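To: rokimia-users list
Subject: Re: [rokimia-users] Planner timeouts after update to release 5

The Imenach integration desk wrote:
> Since moving our two-arm station to release 5 we see planning requests
> rejected whenever both arms are given targets in the same cycle. The
> log reports "no valid start state" although each arm, planned alone,
> gives a path without complaint. Of 497 requests in our test set, 189
> fail this way. Is this a known fault, and is there a setting that
> restores the former behavior?

Thank you for the detailed report and for attaching the complete log. The maintenance group at Vimero has reviewed it and is able to confirm the cause.

Release 5 changed the way Rokimia builds the collision model at startup. In earlier releases, parts mounted on the wrist, such as a camera housing and its bracket, were ignored when the two arms were checked against each other. They are now included. Where the housing has been entered as a simple box with generous padding, the boxes of the left and right arms can overlap in the rest position, and the planner then refuses the start state before any search takes place. Single-arm requests do not trigger this check, and for that reason they continue to pass.
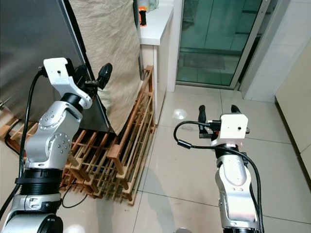
Users are asked to take the following steps before changing any planner setting.

First, run the model check tool with the pair report turned on. It lists every pair of parts considered to be in contact at the rest position. In the log supplied, all of the rejected requests name the same pair of wrist housings.

Second, reduce the padding on those housings to 5 millimeters, or replace the box with the mesh supplied with the mount. The padding value is stored in the station file and is not carried over from the older user file.

Third, restart the planning service. Reloading the station file alone does not rebuild the pair table.

We advise against turning off the arm-to-arm check. The option remains available for simulation only, and it will be removed from the hardware profile in the next release.

Please note also that cables are not part of the collision model. Stations with cables routed outside the arm should keep the existing joint limits on the wrist until the Fitzsimmons branch, which adds a keep-out volume for cable loops, has been merged. Testing of that branch is open to all list members, and reports should be filed in the tracker under "planning".

The release notes will be corrected to mention the change in startup behavior.

Rokimia Maintenance Group
Vimero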